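Section 3: Your First Pick-Up with the Vornari Arm

Hi, Elmarie Swanepoel here. I wrote this part of the guide for people who have the arm bolted down and want it to grab something already! We'll be lifting a towel (soft things are the fun ones).

1. Tape a rough grid on the table with blue tape. Mine has gaps and ragged ends and it works fine.

2. Put the props around the outside: cutting board at the back, white tray on the left, pink bin on the right with the towel in it. Leave the middle clear. 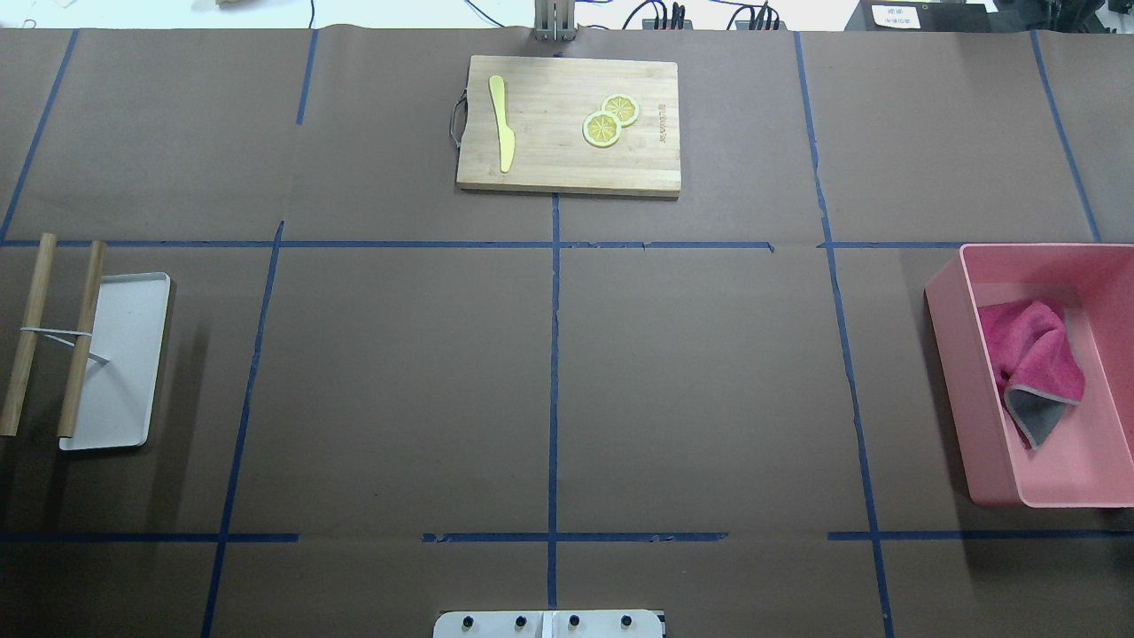 3. Switch on the controller and wait for the steady light, then load the demo called Plurkley.

CAUTION: Keep your hands off the table while the arm is moving. I mean it, even for a quick nudge of the tray!

4. Press Run and let the gripper pinch the towel. Bunched up and twisted is okay at this stage – you only want it held, with a corner or two still touching the table.

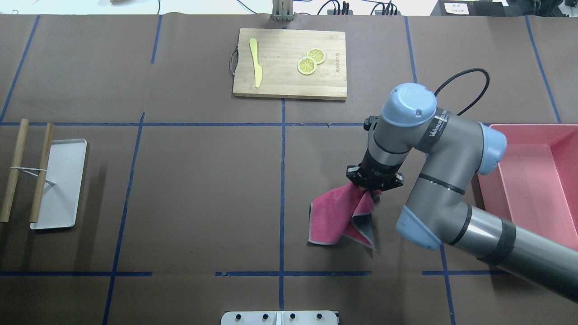

What if the gripper closes and misses the cloth?
Press Pause, push the towel into a taller heap and run the demo again from the start.

5. Switch to the wrist view and check the grip up close. You're looking for cloth bunched up at the fingertip, like mine. If you only see a thin edge, go to Settings and raise the grip depth by 3.

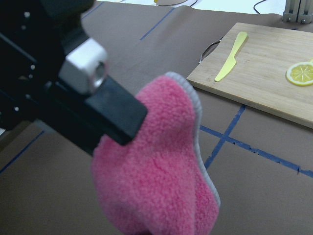

Fig. 3. Wrist view, towel in the gripper.

6. Press Home when you're happy, and save the run before you power down.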